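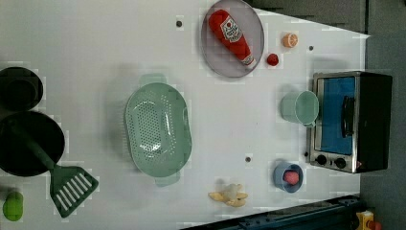 **Does Rutent need a new calibration every time the table is cleared and laid out again?**

Calibration belongs to the camera and the arm, so you can clear the table and set it again as often as you like. You only need to recalibrate when the camera mount, the arm base or the lens has been moved.

# Rutent 5: tabletop perception and planning software

Rutent is a software package for people who want a robot arm to pick things up off a table and put them down somewhere sensible. It takes the feed from one overhead camera, works out what is lying there and which way each piece is turned, and hands your arm a path it can follow without dragging its elbow through everything else on the way. We at Simard have been building it, breaking it and building it again for quite a while now, and version 5 is the one we're happiest to put our name on.

It runs on an ordinary Linux workstation with a decent graphics card. You bring the arm and the camera, and Rutent does the seeing and the thinking in between.

## Who it's for

Most of our customers are university labs and small company research groups, plus a handful of very determined people with an arm in the garage (we love hearing from you, please keep writing). If your work looks like household objects on a flat surface, with bowls, bottles, pans, cups and pretend groceries, you'll feel at home right away. If you're welding car doors, Rutent is the wrong tool and we'll gladly tell you so on the phone before you spend any money.

## What you get

### Scene reader

The scene reader turns a camera view into a list of objects, each with an outline, a best-guess name, a position on the table and a direction. Direction matters more than people expect. A ketchup bottle lying across a plate has a cap end and a base end, and if the planner doesn't know which is which, you'll get a beautifully smooth motion that stands the bottle on its head.

The reader also keeps track of what is resting on what. Ask for the plate while the bottle is still on it, and Rutent will offer to move the bottle first, or simply refuse, depending on how you've set the `support_policy` option. The same goes for food in a bowl and a spatula lying across a pan.

Objects that are only partly in view get a special flag. You'll see them drawn with a dashed outline in the viewer. By default the planner treats them as things to steer around and won't try to grasp them, because a pan with half its rim missing from the picture is a poor thing to make guesses about. You can loosen this per object if your camera simply can't be raised any higher.

### Grasp library

Rutent ships with 742 grasp templates, sorted by shape and handle type. Some of the ones people use most:

- rim pinches for cups, plates and shallow bowls
- handle grips for colanders, pans and mugs
- long-axis grips for bottles and utensils
- soft-close grips for small round food such as a tomato or half an orange
- stem grips for banana bunches, which took Carter Perron on our planning team far longer than any of us would like to admit!

Every template can be edited in the viewer by dragging the fingers where you want them. Save it, give it a name, and it shows up in the list right beside ours.

### Motion planner

The planner takes a chosen grasp and a goal and works out the path between. You can give it a time budget in milliseconds; the factory setting is 100, which suits most six- and seven-joint arms. If it can't find a clean path within that budget, it will say which object was in the way and suggest moving it. It will not quietly hand you a risky path and hope for the best.

Tall things get extra room. A toy oven or an upright cup on a table that is otherwise full of low items is exactly the sort of thing a wrist clips on the way past, so the planner grows a cushion around anything above a height you set. The cushion can be different on each side, handy when a cup is standing right up against its neighbor and you need to come in from the open side.

### Task scripts

Tasks are written in plain text files. A simple one looks like this:

```
task: clear_fruit
find: banana_bunch
grasp: stem
place: inside colander
if_blocked: move_blocker, then retry
give_up_after: 5
```

You can chain scripts, nest them, and call them from Python if that's more your style. Brittany Thibodeau, who looks after the script language, has written a long and very friendly guide that comes with the install. Please read the chapter on retries before you leave an arm running while you go to lunch.

### Session recorder

Each run is saved with the camera feed, the object list, the chosen grasp, the planned path and the path the arm reported back. You can scrub through it afterward and change a setting to see what the planner would have done differently. It's wonderful for those runs where the arm did something odd at minute forty and everyone in the room had been looking at their phones.

Recordings stay on your own machine unless you choose to send us one with a support request.

## What's new in version 5

- **Shiny and see-through surfaces.** Tinted windows and metal panels used to break up into a dozen little phantom objects. The new reader holds them together as one piece much more reliably.
- **Pale on pale.** A light gray plate on a white tabletop is hard going for any vision system. Edges are now picked up using shadow as well as color, and you can raise the weight given to shadow if your lights allow it.
- **Table marks.** Screw points and small round holes in the tabletop can be marked once as part of the table, and the reader will stop proposing to pick them up. (Many of you asked for this. Some of you asked with real feeling.)
- **Work area mask.** Draw the edge of your table in the viewer and anything past it, floor, rails, whatever is stored beside the rig, is left out of the object list. It is still used for collision checks if you've given us a model of the mount.
- **Compressed video.** Blocky video from a busy network no longer makes outlines shimmer quite so much. A clean feed is still better, and we'd always suggest a wired camera.
- **Undo in the grasp editor.** At last.

## What you'll need

| Item | Minimum | Better |
|---|---|---|
| Operating system | Ubuntu 18.04 | Ubuntu 20.04 |
| Memory | 16 GB | 32 GB |
| Graphics card memory | 6 GB | 11 GB |
| Camera | color, fixed overhead | color and depth, fixed overhead |
| Camera rate | 30 frames per second | 60 frames per second |
| Arm interface | ROS or our Trodow bridge | Trodow bridge |

Trodow is our small companion program that talks to the arm controller. It's included with every license, and it comes with a simulator so you can try your scripts on a pretend arm before you let the real one loose. Ada Sartori keeps the list of supported controllers up to date, and if yours isn't on it, send her the manual and she'll have a look.

## Setting up

1. Mount the camera so it looks straight down and can see the whole working area, with a little to spare on every side.
2. Install Rutent and Trodow from the download page, then start `rutent-viewer`.
3. Run the calibration wizard with the printed board. Keep the board flat.
4. Draw your work area mask and mark any holes or screws in the table.
5. Put out a few objects and press **Read table**. Fix any wrong names by clicking on them; the reader will remember your corrections.
6. Run the first script in the simulator, then on the arm at low speed, with a hand near the stop button.

A word on lighting. Even, bright light from more than one side does more for your results than any setting we could give you. Soft shadows are fine and even useful to the reader. Hard ones that swing across the table with the afternoon sun are a misery, so pull the blinds.

## Known limits

Rutent doesn't handle cloth, cable or anything else that changes shape when you lift it. Nested items, such as three bowls in a stack, are read as one object with one camera. Names are best guesses, and small toy food is where they go wrong most often; a pink lump in a bowl could be a peach or a piece of meat, and the reader will show you both with a score next to each. If the name matters to your task, set `ask_when_unsure` and it will stop and wait for you.

Rutent is also no replacement for your arm's own safety system. Please leave that switched on and set up the way the maker intended.

## Licenses and trials

Licenses are per workstation, and you can move one to a new machine whenever you need to. Teaching labs get a shared license that covers a whole room. There is a free trial of 60 days with everything switched on, including the recorder and the full grasp library, and scripts you write during the trial are yours to keep either way.

Jade Ross answers trial requests from our office in Stostham and will usually ask what arm and camera you have, so it saves a round of email if you mention them up front. For invoices and purchase orders, ask for Francine Petrenko. Existing customers on version 4 can upgrade free of charge through the end of January; your old grasp files and scripts will open as they are, though calibration has to be run again once after the upgrade.

Page last updated November 12, 2020.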